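**Budgeting for a second pair of hand-held grippers: what am I forgetting?**

Posted by Wing-yan Tsao, 24 September 2022

Hello all, and sorry in advance, I do go on a bit. We're a small group teaching packing tasks by demonstration, and I've been asked to put together next year's equipment list. We have one pair of hand-held grippers and would like another, so that two people can work at once. Skov have quoted me £985 for the pair, and Vetel came in at £873 but without cables or markers. My whole pot is not enormous, and I'd hate to go back in May asking for more!

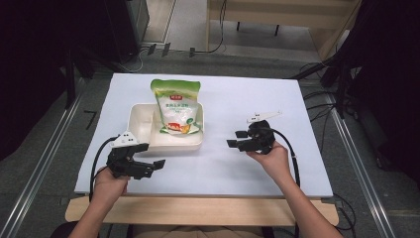
My main worry is the bits around the grippers, the things that never seem to make it on to a quote. Tables, trays, spare finger pads, all that. Ours each have a cable that drops over the near edge of the table, one on either side of whoever is sitting there, and I can't decide whether a second station needs longer leads or simply a better place to run them. What would you put on the list?

---

**Ctibor Kolář**

Get the dearer one. Cables always cost more than you think.

---

**Poul Thygesen**

Hello Wing-yan, what a nice problem to have! I did much the same sum for our workshop, so let me ramble a little. Add the missing parts to the Vetel price before you compare anything. When I did it, leads and a set of markers came to £185, and suddenly the cheap quote was the dear one. Ask as well whether the finger pads can be bought singly (ours had to come as a full set, which still annoys me).
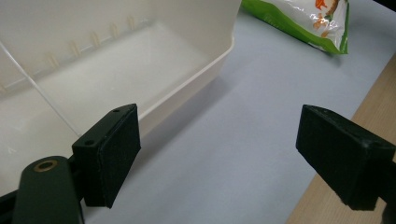
*Both fingers open, with the white bin and the snack bag behind.*

For the small things, I'd buy two of every tray or bin you use, and buy them on the same day, as shops do change their shapes. Snack bags are cheap, so get a good stack and write them in as a proper line. And do measure your cable run with somebody sitting in the chair, arms out, before you order leads. I measured mine with the chair empty and had to send them back to Nullik.

---

**Milovan Gashi**

Agree with Poul on the leads. We also keep a bit aside for pads, and Zarero were fine about splitting the delivery over two invoices if that helps you.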